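Changes to Aftercare Appointments at the Kondness Studio

Beginning in February, all clients who receive a new piercing at our Kondness location will be offered a follow-up appointment at no charge. Appointments last 15 minutes and should be scheduled at the front desk before leaving the studio. Clients pierced at the Zavport location may also book their follow-up at Kondness if that is more convenient, provided they bring the aftercare card issued on the day of the piercing.

The purpose of the appointment is to check the fit of the jewelry once the initial swelling has gone down. Most piercings are started with a longer bar to leave room for swelling, and that bar should be replaced with a shorter one when the piercer judges the tissue to be ready. For earlobes and most cartilage placements, we ask clients to return after 4 weeks. Oral piercings are seen sooner, and the piercer will give the date in person.
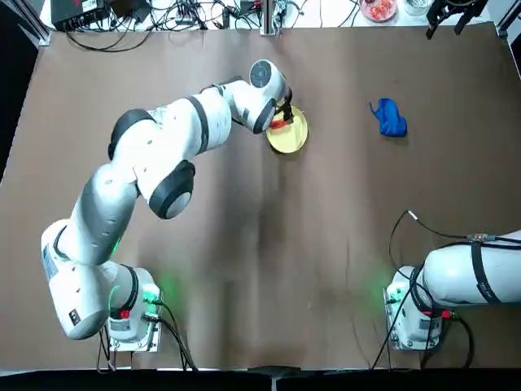 Clients are asked not to change or remove the jewelry themselves before this visit. Cleaning should be limited to sterile saline, used twice a day. Alcohol, peroxide, and scented soaps can irritate healing skin and should be avoided. Anyone who notices spreading redness, fever, or severe pain should contact a physician promptly and should leave the jewelry in place until they have been examined.

The shorter bar is included in the price of the original piercing when a plain titanium end is chosen. Decorative ends from the Nseir and Flostska collections are priced separately. The studio now keeps more than 900 ends in stock, and special orders may be placed during the follow-up visit with a deposit.

Édgar Montoya, senior piercer, will oversee the new schedule and will see clients from noon until 6 p.m. Clients under 18 must be accompanied by a parent or legal guardian at the follow-up as well as at the first appointment, and both should bring identification. Requests to reschedule should be made by telephone at least one day ahead.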